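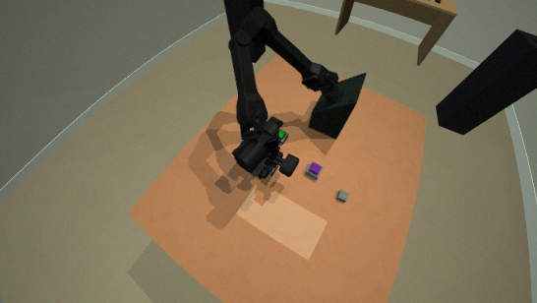 Should the simulation work be paid for from the same allocation as the physical equipment?

Provided that it delays or replaces a purchase, it should be, and it should be entered as its own line so that the saving can be traced afterwards.

Print this page | E-mail this page

Saturday, 4 p.m.
By the Equipment Planning Officer, Trallia Assembly Centre

I record the above because it was put to me in writing this week, and because my reply will be read again when the July estimates are opened. The question is a fair one. Our present rules distinguish between capital items, consumables and services, and a simulated workcell does not sit comfortably under any of them. I have recommended that it be treated as a service for the current year and reviewed thereafter.

The forenoon was given over to the Putport cell. The proposal before us is for a two-armed unit to sort and place small blocks as a stand-in for the parts that will eventually pass through the line. The simulated bench carries the two arms, an orange work surface, a dark green box and three small blocks: one topped in green, one in purple, and one plain grey. I was asked whether the surface in the model ought to match the benches we already own. I have no strong view on colour. I do have a view on dimensions, and have asked that the modelled surface be brought to the size of the Putport benches before any further runs are charged to us.

Two quotations are now in hand. Lehner offers the arms and controller together, with grippers priced separately and a service visit in each of the first 3 years. Kovus offers a single figure of $246 thousand for the complete cell, delivered and levelled, with training for 4 operators. The Kovus figure is the more convenient for reporting purposes. Convenience is a poor ground for a purchase of this size, however, and I have requested an itemized version before the two are set side by side. I have also asked both firms to confirm the cost of replacement finger pads, which neither has listed and which the maintenance budget will bear every year.

Delivery remains the principal uncertainty. Lehner has indicated around 27 weeks from the date of order. Should that hold, an order placed after the July estimates would reach Putport in winter, when the loading dock is at its least dependable and the heated storage is already spoken for. Kovus has given no period in writing. I noted on the file that an oral assurance is not to be relied upon in the schedule.

Floor space was discussed at some length. The simulated room includes a wooden table standing back from the work surface, and it was asked whether our own layout would permit a table in addition to the guarding. On the drawings I hold, it would not, unless the parts racks are moved to the far side of the centre aisle. Moving the racks is a minor expense, but it would require the aisle markings to be repainted and the evacuation plan to be reissued. I have entered a provisional sum for both.

Electrical work is still unpriced. The existing panel was sized for the old conveyor, and I am not satisfied that the spare capacity stated on the label is correct. A licensed electrician is to be engaged before the quotations lapse.

Matters carried forward: the itemized figure from Kovus; written lead times from both firms; the bench dimensions for the model; the panel inspection. The travel claim for my last visit to Putport was returned for want of a parking receipt, and I have resubmitted it.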